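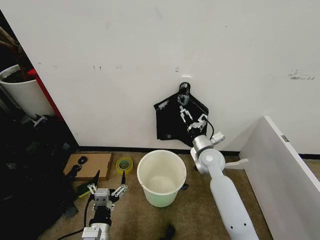 What has to be checked before the arms are powered?
Both E-stops, the finger screws and the cable slack at each wrist.

Gripper comparison, bag and bin task, 10/2/21
Checked by: Menaka Jayasinghe

1. E-stops – OK, both sides
2. Finger screws – OK
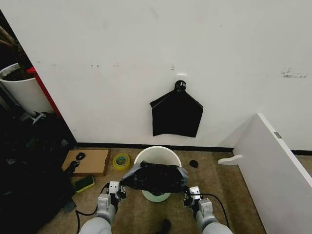
How much grip force is allowed on thin plastic?
Stay at setting 41 or lower on either gripper.

3. Force limit – Vaten set to 41, Prukport came up at 133, corrected
4. Cable slack – OK, but recheck after any full reach

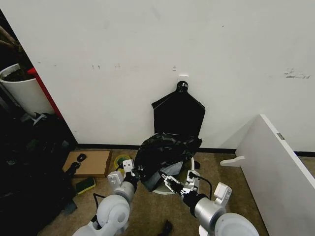 5. Fingertip pads – left pair worn, Lahcen to order 3 sets
6. Wrist bolts – OK
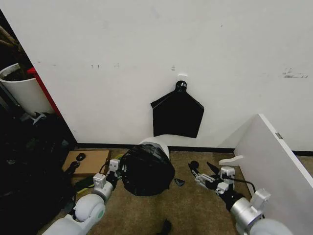

7. Cycle log – 200 on the Prukport, pads due. Hold the next run until Levente signs.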